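Equipment Planning Board > Garment handling, capital requests

orkham_procurement
2022-04-22
Our laundry service at Orkham must lodge its capital request before November. We are weighing a garment-sorting cell from Bamuvham against a smaller purchase of hand-held grippers.

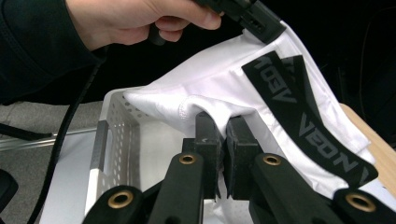
The second option would cost 409 dollars per unit, with 13 units proposed. Advice on the order of purchase would be appreciated.

asasham_ops
Asasham would favour the hand-helds. We do not agree that a full cell can be costed before the handling work is understood.

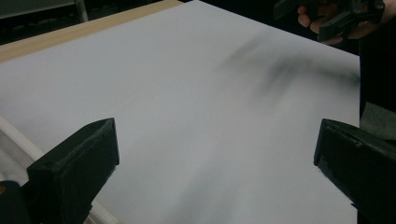

Bench space should form its own budget line. Our first estimate omitted it entirely. A clear white surface with a wide gap between the gripper fingers, and a second gripper held over the far side, gives a fair idea of the area to allow per station.

ceallaigh_facilities
With respect, I disagree. Ó Ceallaigh deferred its cell in favour of hand tools and spent more than 40 per cent of the programme on labour. Obtain both quotations.

asasham_ops
Noted, although your volumes were considerably higher than ours.

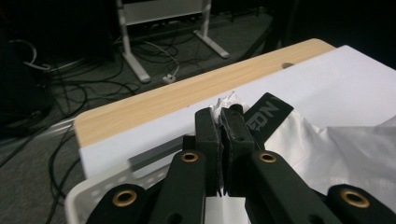

Gripper closed on a small crumpled white item, basket at lower left.

orkham_procurement
Thank you. Both quotations will be sought, with bench space itemised separately.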